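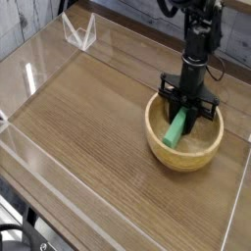
What should a small shop budget for first when it buys a robot arm? The parts that wear out and the hours needed to set it up, before the arm itself, because the arm is the one item with a firm price on the quote.

I went through this in June for the bench cell, and a few readers asked for the numbers. They follow, with the caveat that they are mine and that I already owned a controller PC.

The total allowance was $2,527 for everything outside the arm. I split it into four lines: gripper spares, cable, enclosure panels, and setup time. The first draft had only two lines, hardware and misc, and misc was where all the trouble went. If a line in your plan is called misc, break it up until you can put a part number or an hourly rate against each piece.

Gripper spares came to $316. That bought two sets of fingers and one mounting plate from Rolton. Rolton sells the fingers in pairs only, so a single broken finger costs you a pair. Joncombe quoted less per pair but charged freight on every order, and I order in small lots. For anyone buying ten sets at once Joncombe would win.

Cable was $127. I had left it out of the plan entirely. The cable supplied with the arm was long enough for the vendor's demo layout and too short for mine once I allowed a proper service loop at the wrist. Measure the run with the arm at full reach, then add the loop, then add the distance to wherever the power supply really sits – mine is under the bench.

Enclosure panels took $200, cut to size by Wynne. Get the cut list checked by a second person. Ayodele Bashir checked mine and found that I had subtracted the panel thickness twice on the short sides.

Everything left went to setup time, and it was not enough. Picking a block out of a tray is quick to teach. Picking the same block out of a bowl is slower work, with a curved floor, a rim to clear, and a block that can lie at any angle. I had budgeted both as one task. Next time each container gets its own estimate.

Two purchases I put off: a second gripper and a force sensor. Sirholm offered a bundle price on the pair, good until the end of the quarter. I dislike buying against a deadline, and I had no log of failed picks to say which of the two would help more. I am keeping that log now, one row per failure, with the block size and the container.

The spreadsheet was last changed on 20 Sep 2022. The lead time column is still blank for the panels, as Wynne has not confirmed a figure for repeat orders.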